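Where Does Our Water Go? Leaks and Waste in the Garkent Dorms
Group project report, final version
Nighat Tarar, Miklós Bakos, Anselmo Meireles
April 1, 2026

Why we picked this

Everybody in our dorm has heard a toilet running at night. We wanted to know how much water that adds up to and whether students report it. Also the water bill is part of our housing fee so it is our money.

Background

Garkent has 8 dorm buildings. We only looked at three of them (Juhász Hall, Cleltora House and the old annex) because those were the ones that let us in. Juhász is the newest. The annex still has most of its original plumbing — at least that is what the housing office told us, we did not see paperwork.

What we did

Two parts. First a survey, paper and online, asking if people had noticed a leak this year and what they did about it. 233 students answered. Second, dye tests in the shared bathrooms. You put food coloring in the tank, wait, don't flush, look in the bowl. If there is color the flapper leaks. For dripping faucets we put a measuring cup underneath and timed it with a phone.

We wanted to read the water meters too but the meter room is locked and the person with the key was out both times. So no meter data. This is the biggest hole in the project.

Results

Survey: most people who noticed a leak did not report it. Top reason was "I figured someone else did." Second was not knowing where to report. A few said they reported it and nothing happened, and then they stopped bothering.

Dye tests: the annex was the worst, no surprise. Juhász was better then we expected, but it had one toilet that turned the bowl completely blue in a couple minutes. That one got fixed before we finished writing, so maybe our test helped.

Faucets: slow drips mostly. Adding up the drips from all three buildings and stretching it over a month, we got 3,150 gallons. Please treat this as a rough guess. We timed each faucet once, and people turn handles harder or softer so a drip at noon may be gone by dinner.

Problems

Survey was handed out mostly at lunch so it leans toward people who eat at lunch. Miklós did the annex alone and used green dye, the rest of us used blue. Shouldn't matter but the green was harder to see in old bowls.

Recommendations

Put a report link on the inside of every bathroom door. Replace flappers in the annex every August before move-in, they are cheap. Let students see the monthly meter numbers. Rizwan Baloch from housing said the first one is easy and he would ask about the others.

Who did what

Nighat: survey, most of the writing. Miklós: annex tests, spreadsheet. Anselmo: Juhász and Cleltora tests, faucet timing. Thanks to our advisor Orsolya Dudás for reading two drafts.

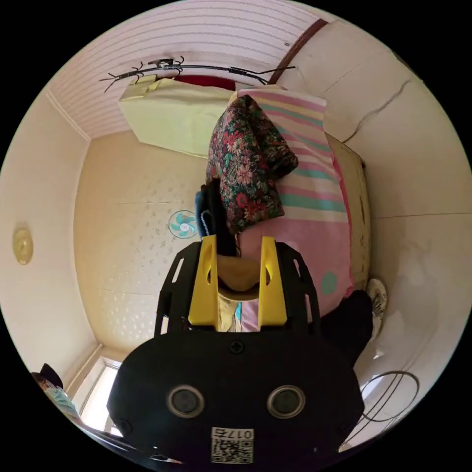 Fig. 1. Gripper with yellow fingers, striped ceiling behind.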